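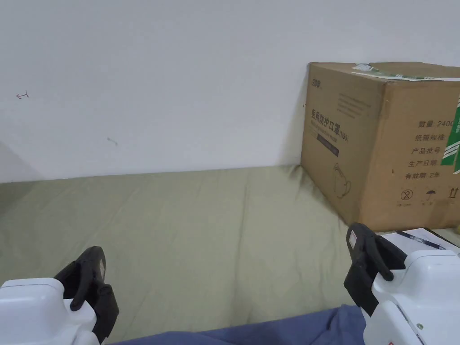 Brudeo, a website where people swap and comment on short written reviews of their local area, has changed its sign-up rules so that new members must wait before they can post in public.

Under the rules, which came in at the start of October, anyone opening an account can read, save and follow pages straight away but cannot leave a comment for 13 days. Existing members are not affected. The site had tested the wait with 600 new accounts over the summer before applying it to everyone.

Svyatoslav Kushnir, who started Brudeo and still runs it day to day, said the change was meant to deal with people who open an account only to join an argument and then leave.

"We would see a café or a hairdresser get a run of nasty comments in one evening, all from accounts made that afternoon," he said. "By the next morning the accounts were dead. We could delete the comments but the owner had already read them."

Members sign up with an email address and choose a display name, which does not have to be their own. Kushnir said there were no plans to ask for real names or identity documents. He said a lot of the most useful posts came from people who would not write under their own name in a small town.

Business owners will also get a new way to reply. Until now they could answer a comment only once, and could not edit the answer afterwards. They can now reply up to four times on the same thread and correct their replies for an hour after posting. Each corrected reply carries a small label showing that it has been changed.

Some members have complained about the wait on the site's own help pages. One wrote that she had joined to warn neighbours about a blocked footpath and found she could not do so until it no longer mattered. Brudeo has since said that posts in its notices section, which covers lost pets, road closures and similar matters, will be open to new accounts after three days.

A smaller rival, Virketti, allows comments from the moment an account is opened but holds each one in a queue until a moderator has read it. Kushnir said Brudeo had looked at doing the same and decided it did not have the staff.

The site opened with pages for Andonwood and the villages nearby, and that is still its busiest area. Pages for Valcárcel were added last year in Spanish and English. The waiting period applies in both languages.

Brudeo is free to use and is paid for by adverts from local firms. The company said it would look at the rules again in the spring.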